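Imprimir | Enviar por correo electrónico

Informe de avance n.º 2 – Célula de clasificación de piezas recuperadas
Taller compartido Gulitz
Para: fondo de pequeñas ayudas Clustport
14 de septiembre de 2025

Estimados responsables del fondo:

El calendario que les enviamos con la solicitud decía que a estas alturas el brazo estaría clasificando chatarra electrónica sin ayuda. El calendario era muy bonito y lo hicimos con mucha ilusión. Paso a contarles cómo va la cosa en el mundo de los tornillos.

Lo que está hecho

El brazo está montado y responde. Llegar hasta ahí costó más de lo previsto, en parte por la acometida eléctrica y en parte por la puerta del taller, que resultó ser más estrecha que el palé. De la puerta no hablaba ninguna partida, así que el marco nuevo lo hemos pagado entre los socios y no figura en la justificación.

La mesa quedó nivelada a la tercera. Las dos primeras veces también estaba nivelada, según quien sujetaba el nivel.

El programa de control, al que en el repositorio llamamos Terkura por una votación de la que no todos estamos orgullosos, ya hace el ciclo completo: acercarse, bajar, coger, subir y soltar. Llevamos 673 intentos registrados. De los últimos 300, el brazo soltó la pieza donde debía en más de la mitad, que comparado con el informe anterior es casi un motivo para brindar. Las piezas redondeadas van bien. Las placas de circuito, regular: depende mucho de cómo caigan. Las cosas blandas o arrugadas siguen ganando casi siempre.

Lo que no está hecho

La visión. El módulo Namboodiri, que íbamos a tener instalado en primavera, reconoce las piezas de una en una y con buena luz. En cuanto se tocan entre sí, decide que son una sola pieza de gran interés y manda el brazo al centro. Estamos repitiendo el etiquetado de las imágenes con más casos de piezas juntas, tarea que se reparte por turnos y que ha reducido de forma notable la asistencia a las reuniones.

Tampoco está resuelto el fondo metálico del cajón. Los reflejos confunden al sistema según la hora. Hemos probado a bajar la persiana y a cambiar los focos de sitio. Lo siguiente será un fondo mate, si encontramos uno que aguante los golpes.

El mazo de cables y mangueras merece párrafo propio. Va por fuera del brazo, sujeto con cinta y bridas, y hace un bucle amplio junto a la muñeca.
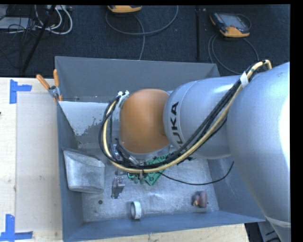
Sabemos que no es una solución para enseñar en una feria. Un soporte guiado como es debido está presupuestado en la segunda fase, y hasta entonces hemos limitado el giro de la muñeca por programa a 30 grados a cada lado de la posición de trabajo. Se pierde alcance en las esquinas del cajón – las piezas que van a parar allí las sacamos a mano, con el brazo parado y la seta de emergencia pulsada.

Dinero

De la ayuda concedida quedan 1.419 euros sin gastar. Proponemos destinarlos al soporte de los cables y a un juego de ventosas de repuesto. Si el fondo prefiere que sigamos el reparto original, lo haremos, aunque la partida «cartelería y acto de inauguración» nos parece ahora mismo optimista.

Próximos pasos

En octubre queremos cerrar el etiquetado, probar el fondo mate y repetir la tanda de pruebas con piezas mezcladas. También hay que escribir las normas de uso para los socios que no están en el proyecto. El borrador actual consiste en un folio que dice «no tocar», y somos conscientes de que admite desarrollo.

Adjuntamos aparte las facturas y el registro de pruebas. La factura del transporte va duplicada porque nos la enviaron dos veces con importes distintos; la buena es la más cara.

Un saludo,
El grupo de automatización del taller Gulitz

Entradas relacionadas
Informe de avance n.º 1: el brazo no cabe por la puerta
Terkura: notas de la primera versión
Cómo nivelamos la mesa (y cómo la volvimos a nivelar)
Solicitud al fondo Clustport: texto completo

Contacto | © Taller compartido Gulitz | Volver arriba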